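Sorting and re-ringing a household key bunch

A bunch that has grown over several years usually carries keys for locks that are long gone, rings that have sprung open, and no labels. This page covers taking it apart, tagging what stays, and putting it back together so that single keys can be removed without disturbing the rest.

What you need

— split rings in two sizes, small for the tags and larger for the keys
— plastic key tags with a paper insert and clear window
— a fine waterproof pen
— a ring opener, or a blunt butter knife
— a shallow tray or a folded tea towel to work on
— 600 grit wet-and-dry paper, for burrs

Step 1: Strip the bunch

Take everything off. Slide the opener between the coils at the end of the ring, twist, and feed the first key onto the gap. Work each key around the full turn and a half. Do not lever the coils wider than the thickness of the key head. A ring that stays open when you let go is finished and goes in the scrap metal.

Step 2: Test every key

Walk the house with the tray. Try each key in each lock, including the shed, the mailbox, the meter cupboard and any padlocks. A key that turns goes on the left of the tray, a key that fits nothing goes on the right. Keys that enter but bind may only have a burr. Two or three light strokes with the 600 paper along the flat is enough; do not touch the cuts.

Keep the unmatched keys in an envelope marked with the month, e.g. October, and discard them a year later if no lock has turned up.

Step 3: Write the inserts

Trim the paper to the window and write on it before it goes into the tag. Use a short code known to the household. Never write a street address or unit number on a tag. If your locks are registered, the registration number belongs on paper at home as well.

We use one tag colour per building. Green is the house and yellow is the Natmont storage unit. The Zumico tags we stock come with spare inserts, and the Prekby ones have a tighter lid that holds better in a pocket.

Step 4: Build around a flat piece

Loose rings threaded through one another tangle. A flat metal piece with a hole at each end solves this: keys go at one end and tags at the other. A bottle opener or a flat multi-tool works well. Check that the holes are smooth, and break any sharp edge with the same 600 paper.

Put the small rings on first, through the holes in the plate. Hang the larger rings from those. Fit the tags last, each on a ring that can be reached without opening any other. For a tag with a loop, rotate it 90 degrees to the ring before feeding it on, otherwise the plastic will whiten at the bend.
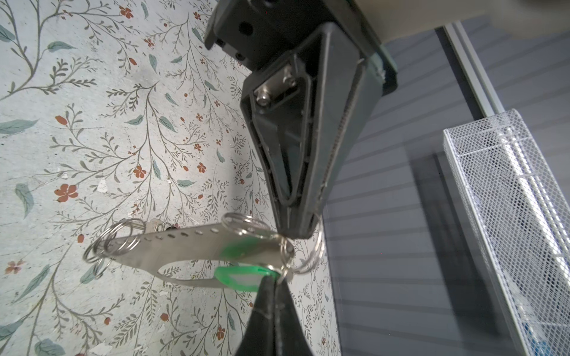

Flat multi-tool plate with split rings and two green tags.

Step 5: Check the finished bunch

Hold it by the plate and shake it hard over the tray. Nothing should drop or shift past a coil end. Run a fingernail along each ring; if it catches, the coil has not closed. Weigh the bunch if it will hang from a car ignition. Ours came to 118 g, and we moved the shed and padlock keys to a separate ring.

Repeat the check whenever a key is added.

Last updated: October

Related guides
Freeing a stiff padlock
Labelling a fuse box
Fitting a key rail beside the door
Mazandarani cabinet locks: finding the key code
33 small repairs for a wet weekend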